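Cargo theft in Uvusitz: a detective on trailers, fake pickups and slow paperwork

Định Phí has worked property crime for the Uvusitz police for 15 years, the last 6 of them almost entirely on cargo theft. The desk is by a window that looks out on the impound lot, and when we spoke there were two recovered trailers parked in it, both empty.

Phí's unit handled 38 reports of stolen freight last year. Most of the loads were ordinary goods: bottled water, tires, pet food, paper towels.

"People expect me to say electronics," Phí said. "We get a few of those. But a pallet of energy drinks is gone in a weekend. It has no serial numbers on it, and a corner store that buys it at a discount doesn't ask much."

The method has changed. When Phí started, thieves cut a fence at night, backed a tractor up to a loaded trailer and drove off. That still happens, mostly on the Kodikara Road side of town, where drivers park on the shoulder when the truck stop is full. The larger losses now come from what the police call fictitious pickups. Somebody poses as a trucking company, wins the job through an online load board, and sends a driver to the dock with papers that look right.

"The warehouse loads the truck for them," Phí said. "They use the forklift, they sign the sheet, they wave. Then three days later the customer calls and asks where the shipment is."

Those three days are the main problem. By the time a report reaches the unit, the load has usually been moved to a second trailer and may be in another state. Phí said the detectives recover something in fewer than half of these cases, and often the something is an empty trailer.

One case from February went better. A dock clerk at Kimura, a food distributor on the east side, noticed that the company name on the truck door was a magnetic sign and that it was hiding another name. She let the driver finish his coffee in the waiting room and called the carrier at the number in her own files. The carrier had no truck in the area. Officers arrived while the driver was still inside. He had 600 cases of cooking oil waiting for him at dock four.

"He told us he was hired the night before by text message," Phí said. "I believe him on that, more or less. He was 55 years old and had a clean license. The people who hired him never came within a hundred miles of here."

The driver pleaded guilty to a lesser charge and gave investigators two phone numbers. One was dead. The other led to an arrest out of state, and that case is still open, so Phí would not talk about it.

I asked what a warehouse should do. Phí had plainly answered the question before and went through it fast. Call the carrier back on a number you already have. Photograph the driver's license, the plate and the door of the truck. Compare the truck number with the one you were given when the load was booked. Don't release a load early because the driver says he is running late.

"A lot of them feel rude doing it," Phí said. "The real drivers don't mind. They've had their own names used."

Tracking devices help some. Several local shippers now use a service called Flusach, which puts a small unit inside the freight and sends an alert if it leaves the planned route. Phí has worked three cases with it. In two, the signal led to the trailer. In the third, the unit was found in a ditch near the interstate – still working.

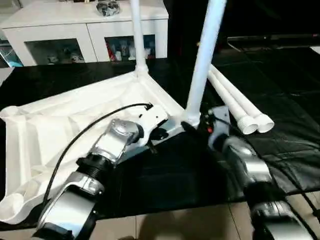
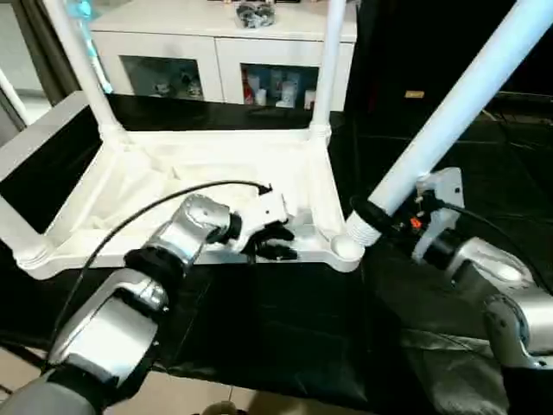

Phí's bigger complaint is with the paperwork between departments. A load may be picked up in one county, reported missing in a second and sold in a third, and each place can argue that the theft belongs to somebody else. Phí has had victims told to call four agencies before one would write a report.

"Just take the report," Phí said. "If it turns out to be mine, send it to me. I can't enter a trailer as stolen until somebody has written it down, and until it's entered, a trooper can pull it over for a bad taillight and let it go again."

A shared report form for the three counties has been drafted. Two of the sheriffs have agreed to it, and the third office is looking at the wording. Phí expects an answer before the fall, when the parking lots fill up with holiday freight and the calls start coming in at five in the morning.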